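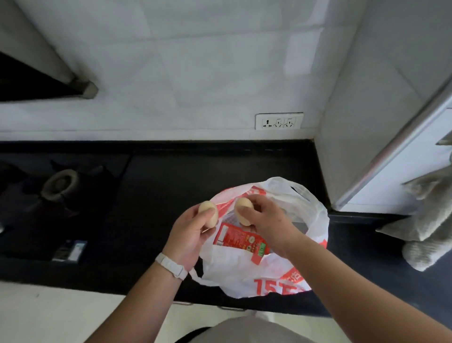
Ye-rin Seo asks whether the Grillport will take an egg held upright or only on its side. Both. Upright is easier, fingers close round the middle and the rounded top sticks out, much as you'd hold one yourself over a shopping bag. On its side wants the long pads.

Workshop shop > Grippers > Kits > Grillport two-finger

Grillport two-finger gripper kit, rev 3

For home-built arms. Soft pads, slow close, made for kitchen stuff. Eggs mostly, that's what we test on.

In the bag:
- two printed fingers, grey
- 16 screws plus a couple of spares
- small servo, cable already crimped
- short and long pads
- Ukach board, flashed, part no. 2602

Not in the bag: power supply, glue, arm. It bolts to the Pilkington wrist plate as is. Anything else you'll be drilling.

Building it. One evening if the printed parts are clean. File the hinge holes first, they come up tight. Servo horn goes on LAST, after you've run the centre command. Get this backwards and the fingers close on nothing and buzz. Pads push on, no glue till your happy with the grip.

Setting grip. Start at 49 in the config and go down. Higher and shells crack, ask my worktop. Two arms handing over side by side need a gap between the fingers, the pads are wider than they look. Smooth shells slip if the pads are dusty so wipe them. Washing up liquid, rinse, dry.

Crinkly plastic bags are still a pain. Fingers catch the handle loop or the rim. Hold it open or use a box untill the new tips are done. No date for those.

Last batch went in August. More on the shelf now, collect from the workshop or we post.

Page updated October 1, 2019

Related items
Grillport long pads, pair
Ukach board, bare
Pilkington wrist plate
Plorkitholm bench clamp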